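Home | Notebook | Methods | Archive | Contact

March 17, 2023
Posted by D. Saragih

Third go with the Trastard sealer on the stone offcuts, and I still don't buy the claim on the can. The Sidex sheet says a coated slab sheds oil for 20 hours. My first batch had a ring at the edge of the drop well before that. The second did better, but I had wiped those slabs twice, so I don't count it.

Coated 87 squares in all. Threw out five for dust in the finish, leaving 82 to read. Grit 906 paper on the backs only.
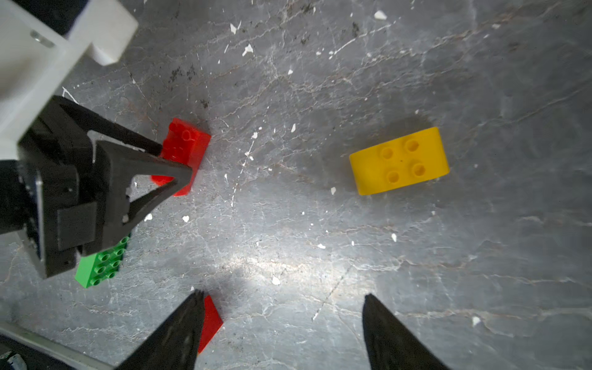
D. Saragih

Gray tops with pale veins are the worst to judge. A faint stain can sit beside a brownish vein and I'd mark it either way depending on my mood. Two of us should score them blind before anyone quotes a pass rate. The Lolberg lamp helps a little, though it makes everything look cleaner than it is.

Still no uncoated controls from the same slab. Without them I can't say the sealer did anything. Ask for more stone and run it again in May. Don't reorder Trastard until then.

We use cookies to remember your settings. Accept | Decline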